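Pink, green, blue: my case for the plastic cup

I have fallen back in love with plastic cups, and I'm going to go on about it for a while, so get comfortable. 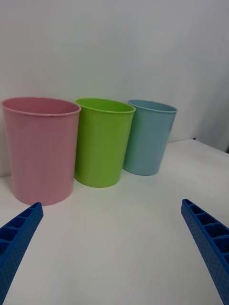
It started on a Sunday when my sister's kids came over and I went looking for something for them to drink out of. All I had was the nice glassware (wedding present, already down two) and a pile of travel mugs with lids that don't match. So off I went to Bellesar, the discount housewares place next to the tire shop, and in the back aisle, under the paper plates, were plain tapered plastic cups in the best colors. Pink! Lime green! A soft grayish blue that I would happily paint a bedroom! They were 75 cents each and I stood there grinning like I'd found money.

My grandmother had cups like these. Hers lived in the cabinet over the stove and every cousin had a color, and if you took the wrong one you heard about it until bedtime. Mine was green. I hadn't thought about that in years, and then I picked up the green one in the store and I could practically taste the powdered lemonade.

So the colors have been assigned again. Pink goes to my niece, who called it before I had the bag open. Her brother took the blue. I kept green, obviously, and I'm 42 years old and will not be sharing.

What I love most is how easy they are. They're wider at the top, so a whole hand and a sponge fit in, and they stack inside each other and take up hardly any room. The rim has a little roll to it, so it feels nice to drink from. We've played the game where you hide a grape under one and shuffle them (my nephew cheats, and he's getting good at it). We've started bean seeds in a damp paper towel in one. I've scooped rice with them, rinsed paintbrushes in them, and carried a very annoyed spider out to the porch.

My friend Nizar Chidiac came by for coffee, looked at my shelf and told me I needed "real" tumblers. He's a Skondico man, heavy glass all the way. Then he drank two refills of iced tea out of the pink one and asked where I'd bought it. I'm counting that as a win!

A few notes if you want some too. I wash mine by hand on the top shelf of the sink rack, with plain dish soap, and I keep them away from the microwave. Coffee will stain the lighter colors if you let it sit overnight, but a paste of baking soda takes care of it. And buy an extra in your own color, because guests will go straight for it.

Next trip I'm looking for yellow. The woman at the register thought there might be some coming in October.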